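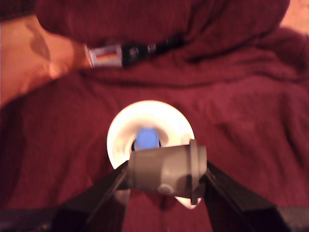 Grey cylindrical part with raised collar, collar to the right.

About Pluvside

Pluvside designs and supplies rainwater drainage for pitched and flat roofs. Our range covers gutters, outlets, downpipes, brackets, leaf guards and the adaptors needed to join new pipework to old. We sell to roofing contractors, housing associations and builders' merchants. Private customers can order spares through the trade counter at Kerville, but we do not fit systems ourselves.

The company was set up by Stellan Nygård and Birger Forsberg, who had both worked in roof maintenance. Much of that work consisted of replacing sound gutters where one bracket or union had failed and no matching part could be found. The first Pluvside catalogue was a list of adaptors between profiles that had gone out of production. It ran to 13 pages. Adaptors are still the largest section of the catalogue, and the one that takes the most time to keep correct.

What we make

The two main product lines are Tomar and Plarkberg.

Tomar is a half-round system for houses and small outbuildings. Joints are dry, with a replaceable rubber seal at each union. Lengths are cut on site with a fine-toothed saw and must be deburred before assembly. An expansion gap of 7 mm is left at each joint, and a moulded line inside the union shows where the gutter end should stop. Most leaks reported to us on new Tomar installations are traced to gutters pushed past this line in cold weather.

Plarkberg is a deeper box section for long roofs and for valleys where two slopes drain to the same run. It uses wider outlets and a heavier bracket, fixed to the rafter or the fascia. Bracket spacing is closer than for Tomar: 400 mm in areas with regular snow load. The snow load tables are in the installation guide and replace those in all earlier editions.

Parts from the two lines are not interchangeable, apart from the downpipe clips and the access pipe. An offset bend is available for connecting a Plarkberg outlet to a Tomar downpipe. It should only be used where the flow calculation allows it.

How we work out capacity

Roof drainage is sized from the effective roof area, the design rainfall rate and the position of the outlets. Moving an outlet from the end of a run to the middle can almost double the area a gutter will serve, and it costs nothing if the drain position is free. We ask for a roof plan with every project enquiry and will query an outlet position before we quote a larger gutter.

Enikő Somogyi runs the calculation service. Enquiries should include the plan area of each slope, the pitch, the height of any wall that rises above the roof and drains on to it, and the postcode. Drawings can be hand sketches provided that dimensions are marked. We do not size below-ground drains or soakaways and will return those parts of an enquiry unanswered.

Testing

Each new fitting is water-tested as part of an assembled run, at the stated minimum fall and again dead level, as many older fascias are no longer straight. Seals are compressed, warmed and cooled through repeated cycles and then refitted. A seal that will not go back into its groove by hand is rejected at this stage.

Britt-Marie Fjeld is responsible for testing and for the returns bench. Returned parts are cleaned, measured and compared with the drawing for the batch. Customers receive a written result whether or not the claim is accepted. Please leave sealant and paint in place on returned parts, and pack seals separately if they have come loose.

Obsolete profiles

We keep sample offcuts of over 400 discontinued gutter and downpipe profiles, with a drawing of each. To identify a profile we need an offcut 2 cm long or a full-size tracing of the cut end. Photographs are useful for colour but cannot be used for dimensions. Where no adaptor exists, we will say so and suggest the nearest point at which the old run can sensibly be ended.

Cast iron profiles vary within a single house. Send a tracing from each elevation.

Premises and contacts

Offices, stores and the test bench are all at Kerville. The trade counter is at the rear of the building and is reached from the loading yard. Pipe lengths are collected from the side door, where there is room to load a roof rack. The counter closes for stocktaking for two days each June.

Trade accounts and deliveries: Eilif Berge
Roof calculations: Enikő Somogyi
Testing and returns: Britt-Marie Fjeld
Specification and obsolete profiles: Birger Forsberg

Page last revised Wed 20 April.

This site uses cookies to remember your basket and to count visits. Accept all | Necessary only | Cookie settings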